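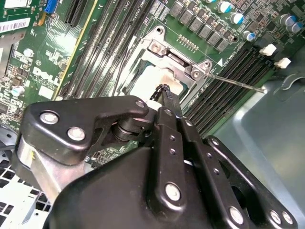
Faut-il retirer toute l'ancienne pâte thermique avant d'en remettre ?
Toute, sur le processeur et sous le dissipateur, et on n'en remet qu'une fois les deux surfaces propres et sèches.

Bonjour la liste,

je réponds en vitesse entre deux cartons, désolé pour le style.

2026-03-07, un abonné de la liste Pomier a écrit :
> Bonjour à tous,
> j'ai récupéré une tour de bureau du lot Brikholm (étiquette 1108). Elle démarre, tient dix minutes, puis s'éteint toute seule. Ventilateur bruyant dès l'allumage. J'ai soufflé la poussière, aucun changement.
> Je n'ai jamais démonté un dissipateur. La pâte doit être d'origine. Est-ce que je gratte ? Est-ce que je peux en remettre par-dessus ? Et faut-il sortir le processeur du socket pour nettoyer ?
> Il me reste un tube de Mushi entamé l'an dernier, et de l'alcool à brûler.
> Autre chose, je voulais passer la mémoire à quatre barrettes pendant que c'est ouvert. Bonne ou mauvaise idée ?
> Merci d'avance

Alors dans l'ordre.

Extinction au bout de dix minutes + ventilo à fond : oui ça ressemble à un processeur qui chauffe. Pas sûr à cent pour cent, l'alim peut faire pareil. Mais la pâte c'est le moins cher à essayer, commence par là.

Par-dessus l'ancienne, non, jamais.

Gratter : pas de tournevis, pas de lame. Un bout de carte plastique pour le plus gros si c'est devenu dur, ensuite filtre à café ou chiffon qui ne peluche pas, avec de l'alcool isopropylique. L'alcool à brûler je n'en mets pas là-dessus, ça laisse parfois un film. L'isopropylique se trouve en pharmacie ou en droguerie. Le flacon Flostance de 1000 ml qu'on a à l'atelier est presque plein, passe en prendre un fond.

Tour débranchée évidemment. Appuie sur le bouton marche une fois le cordon retiré, et touche la tôle du châssis avant de mettre les doigts dedans.

Avant de dévisser le dissipateur, laisse tourner cinq minutes puis éteins. La pâte ramollit un peu. Vis en croix, un peu chacune, et tourne légèrement avant de tirer. Sur certains modèles le processeur vient avec si on tire sec, cadre fermé ou pas.

Sortir le processeur : pas la peine si la pâte est restée sur le capot métallique. Laisse le cadre fermé et le levier baissé, nettoie sur place, du bord vers le milieu pour ne rien pousser sur le cadre. Si ça a coulé dessous, là oui : levier, cadre, on soulève droit, en tenant par les bords. Repère bien le sens AVANT. Et surtout ne touche pas aux contacts du socket, j'ai plié une broche sur la 1569 et j'y ai passé une soirée à la loupe, pour rien, carte fichue.

Ton Mushi d'un an : si l'huile s'est séparée au bout du tube, fais sortir la première goutte dans un mouchoir et regarde la suite. Si c'est grumeleux, poubelle. Sinon une noisette au centre – plutôt un petit pois en fait – et le dissipateur étale tout seul.

Les câbles. Vérifie qu'il n'y en a aucun qui traine dans les pales ou coincé sous le dissipateur au remontage. Rebranche la prise du ventilateur tout de suite, avant de visser, sinon on l'oublie.

Mémoire : fais-le un autre jour. Si la tour ne redémarre pas tu ne sauras pas si c'est les barrettes ou le reste. D'abord la pâte, une heure d'allumage, tu notes la vitesse au ralenti (les miennes se calment vers quelque 700 tours, la tienne peut être differente), ensuite les barrettes, deux par deux.

Si ça s'éteint encore, ramène-la, j'ai une alim de test du même lot.

Pour les autres : l'atelier Pomier d'avril est maintenu, pensez à rapporter les petits tournevis cruciformes, il n'en reste que deux au tiroir.

Bon courage, dis-nous ce que ça donne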